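Les briques par couleur, une petite affaire sérieuse

Chez les parents que je rencontre pour cette rubrique, la même question revient toujours avant le goûter : où vont les briques quand le jeu est fini ? Longtemps, j'ai répondu « dans un sac ». C'est la solution la plus rapide, mais le lendemain l'enfant renverse tout le sac pour trouver une seule pièce verte.

Pentti Sjöberg, qui dessine des meubles pour enfants sous le nom de Paltow, m'a fait changer d'avis. Il est finlandais, il vit en France depuis longtemps, et nous avons parlé tous les deux un français un peu prudent. Sa méthode tient en peu de mots : un bac peu profond, trois compartiments, une couleur pour chacun. « Si l'enfant voit le fond du bac, il comprend où mettre la pièce », dit-il. Il n'aime pas les étiquettes. Pour lui, la première brique posée dans une case est déjà l'étiquette.

Les grosses briques conviennent bien à cet exercice. Un enfant de deux ans les prend à pleine main, et le bruit qu'elles font en tombant dans le plastique lui plaît beaucoup (aux voisins du dessous un peu moins).

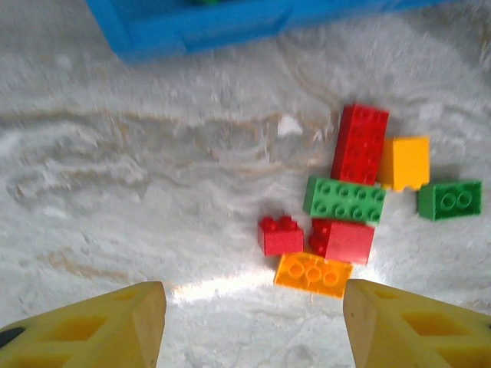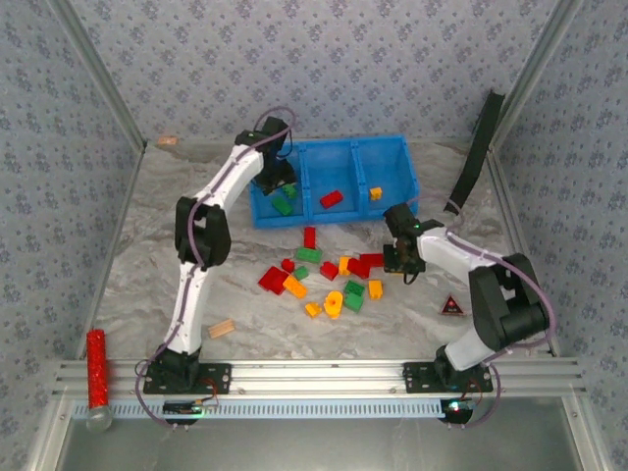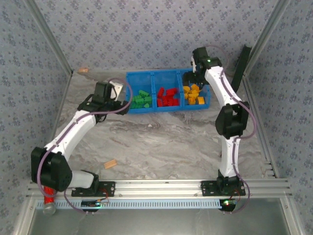 Faut-il trier aussi par taille ?

Pas au début. La couleur suffit pour un petit enfant, et un second critère le fatigue vite. On peut proposer les longues et les courtes plus tard, quand il commence à construire des murs et qu'il cherche lui-même une pièce précise.

Reste la question de la quantité. Dans une famille que j'ai visitée en janvier, il y avait dans le salon une caisse avec environ 1000 pièces, héritées de deux cousins. Personne ne voulait plus la ranger, et je comprends cela très bien. Pentti conseille de sortir 30 briques à la fois et de garder le reste dans l'armoire. On change le lot quand l'intérêt baisse - pas avant.

Pour les teintes difficiles, l'orange par exemple, il laisse l'enfant décider. Chez lui, l'orange habite avec le jaune. Son fils, au même âge, la mettait toujours avec le rouge, et il la défendait avec beaucoup de conviction.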